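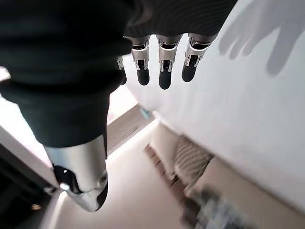 2026-01-30
By Kulap Ongart and Rezaul Kodikara

Print | E-mail this page

This site uses cookies to remember your settings. Accept | Manage

Can It Do the Chores Yet? Final Report of the Munshi Project

Our question, as approved in September, was whether a machine could keep a student apartment in a condition its occupants would admit to living in. Our adviser, Parveen Majumder, asked us to narrow it. We narrowed it to picking things up off the floor, wiping a counter and folding a towel.

Munshi is a five-digit metal hand with rubbery fingertips, worn under a ribbed green sleeve that stops short of the knuckles. The sleeve was Kulap's idea and the best-reviewed part of our midterm talk. Karthik Selvanayagam wrote the grasp planner, which he named Flalau and will not explain.

We ran 300 attempts over the term. Floor pickup went best. Socks were easy, since a sock does not care which end you grab. A coin against a baseboard beat us every time, and so did anything that had rolled near a radiator, where the planner took the fins for a row of objects and tried to choose one.

Wiping looked good on video. The hand moved the sponge in tidy overlapping strokes and missed the same corner in every run, a habit Rezaul says he shares.

Towels took longer. Our fastest fold was 44 seconds, and the result was a shape we scored as "folded" after a discussion. Kamarul Ong, our control subject, folded one in 5 while on the phone.

Cost of parts came to $1,175, which would buy a good deal of Kamarul.

So, yet? For socks, yes, if someone clears the furniture first and stays nearby to pick up the hand's mistakes. Next term's group should start with the coin problem, and should wash the sleeve separately. It shrinks.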